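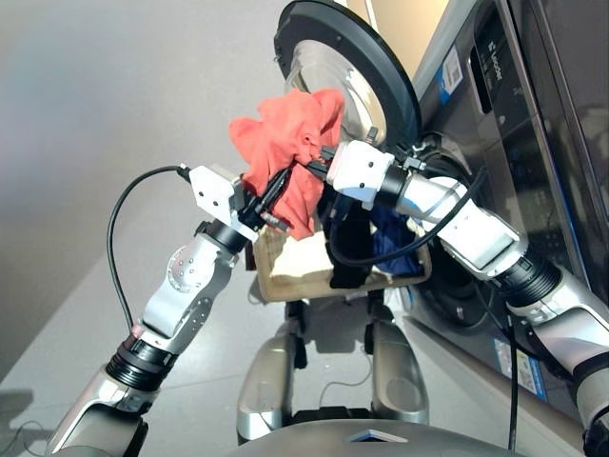
Laundry Assistant (part-time) - Rutlow

Posted Oct 18, 2023

Hollura is a small wash, dry and fold service in Rutlow. We collect household laundry, wash it, fold it and take it back. We are looking for a part-time laundry assistant to join the day team, starting in December.

The job

You will work 14 hours a week over 2 shifts. Most of the work is loading and unloading front-loading machines, and the rest is sorting, folding and bagging. You will report to Wendy Nuttall, who runs the laundry room.

Your duties will include:

Checking pockets and reading care labels before anything goes in
Sorting by colour and fabric, and keeping each customer's things together
Loading and emptying the machines, and wiping the door seals at the end of each shift
Moving clean washing to the dryers or the airing rails
Folding to our standard sheet and packing orders for delivery
Writing up stains, tears and missing buttons in the order book
Telling Wendy when detergent or bags are running low

We wash one customer's order at a time, so there are a lot of small loads. Reds and oranges are always washed apart from pale items, and anything new and strongly coloured gets a cold wash by itself the first time. We will show you how we do all of this in your first two weeks.

What we are looking for

You do not need to have worked in a laundry before. You do need to be careful with other people's clothes and able to keep orders straight when it gets busy. The job involves standing, bending down to the machines and lifting full baskets - please tell us if you would need any changes made and we will talk it through.

Experience of ironing or simple mending is useful but not required.

Pay and conditions

Pay is £321 every two weeks, with paid holiday on top. Work clothes are provided. There is a kitchen for breaks and free parking behind the building. The first three months are a trial period.

How to apply

Send a short letter and your work history to Bilal Nasrallah at the Hollura office, or hand them in at the front counter. Please say which days you could work and give the name of one person we can ask for a reference. Interviews will be held at the laundry and take half an hour, including a look round the machine room.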